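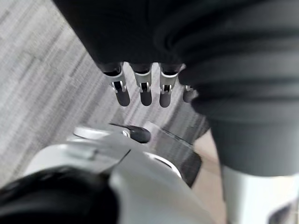
Fingers out from under the dark cloth, carpet below.

From: Afshin Fallahi
Date: November 26, 2025
Subject: Re: [chores] laundry, still the hard one?

On the list, Tomić wrote:
> I keep reading that folding is the last big household job and that
> everything else is basically done. I don't buy it. Floors, fine, floors
> have been done for years. But has anybody here seen a machine pick up
> a piece of cloth it hasn't met before, in a normal room, and do
> something useful with it? I mean in person, on a bad day, with no one
> choosing the best take. We looked at the Vundix demo for the shop and
> came home with more questions than we left with. If the answer is
> "wait three years" I can live with that, I'd just like to hear it
> from someone who has stood next to one.

Hi all,

I've stood next to one, so I'll bite! Short answer for Tomić: cloth is still a mess, and I'd put my money on the shop floor getting help before the laundry room does.

The thing I didn't appreciate until I spent time in Jurnthorpe with the Standomus people is how much of the trouble comes before the fold. A box has corners and it keeps them. A shirt or a blanket has whatever shape it had when somebody dropped it, and the minute it's draped over the hand, a camera down by the wrist is looking at wrinkles. Look at the picture up top. Four fingers hanging in a row, one of them half tucked behind a fold, and a great big spread of charcoal fabric with ridges in it as thick as rope. Now find me the hem you'd want to grab. I can do it (I think), but I've been handling laundry since I was a kid and I get to cheat by feeling for the seam.

We kept a tally in February, all plain hand towels, nothing fancy. Out of 200 tries, 127 ended with a towel I would have put on a shelf. My sister would have refolded half of those, but I'm easy to please. Then we switched to dark stuff, fleece and a heavy throw, and I stopped writing numbers down after a while, it was that discouraging. Dark fabric eats the shadows and the software loses track of which layer is on top. Two layers get pinched as one, the whole thing comes up in a lump, start over.

What does work, from what I saw: moving bins from a cart to a bench, wiping a flat counter, putting rigid parts in a tray when the tray stays put. Boring jobs, and I mean that as a compliment. If your shop has more than 100 of the same motion in a shift, I'd at least take the call from a vendor. If you have a hamper with socks, jeans and one fitted sheet, keep your Saturday-morning routine, or whenever it is you do yours.

Tomić, about Vundix, did they let you bring your own cloth? I'd ask for that before anything else. Bring something dark and floppy, drop it on the carpet and step back. And ask how long a reset takes when it goes wrong, that was where most of our afternoon went.

Does anyone have experience with gloves or sticky pads on the fingertips? I've heard both "big help" and "lint magnet" and I'd love to know which before I order any.

Afshin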